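Reliability Tester, Two-Arm Bench (fixed term, starts April)

Skineck, Jellthorpe site

We are hiring one person to find out why our pouring station drops things, and to say so in writing even when the answer is unwelcome.

Some background, so you know what you are walking into. The station runs two arms from one controller. During a long unattended run last winter, the left gripper let go of an open bottle partway through a pour. The log recorded the grip as closed and healthy the whole time. We went back through 241 runs and found five more drops that had been logged as successes. Until then the team had been quoting a success rate that it should not have been quoting.

The supplier's fix was a software update. Drops are less frequent in the figures we have seen, and those figures come from the same logging that missed the first lot. You will be forgiven for wanting your own.

What the work looks like

Most of your day is spent at a table with cups, bottles and the two arms, running the same handling task over and over and writing down what happened. The left arm takes a bottle around the middle and tips it. The right arm is supposed to steady or move a cup. You will change one thing at a time: grip force, bottle type, fill level, cable routing at the wrist. Soft bottles give under the fingers, and we suspect the force reading does not mean what the controller thinks it means. That is a guess. Please treat it as one.

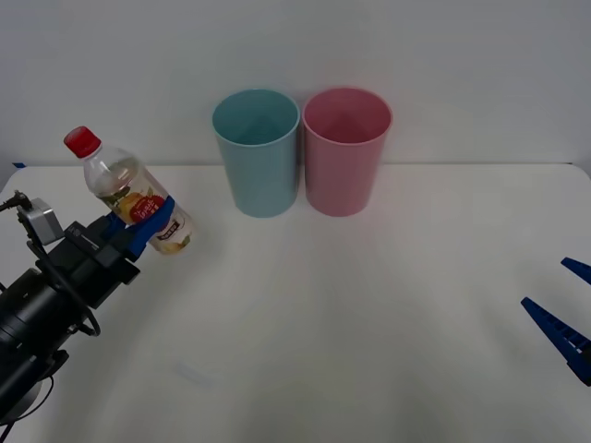
What we need from you

Two years of hands-on test work, in any industry. Appliance labs and packaging lines are fine.
A habit of writing down the boring runs as well as the interesting ones.
Enough Python to pull apart a log file without help.
Willingness to press the stop button and leave it pressed while people ask when it will be back up.

A robotics degree is optional. We have several already and they did not catch this.

What you should ask us

Ask to see the original drop report. Ask who can overrule a stop (right now the shift lead can, and we think that is wrong – it is under review). Ask why the grip check and the success log share a sensor. If the answers sound too smooth, push.

Terms

Nearly 200 hours of bench time, spread over the contract. Day shifts only, no lone working while the arms are powered. Safety glasses and training are provided before your first run.

To apply, send a resume and one page on a fault you chased that other people had closed. Address it to Sveva Bassi, test group, Skineck. Applications without the page will not be read.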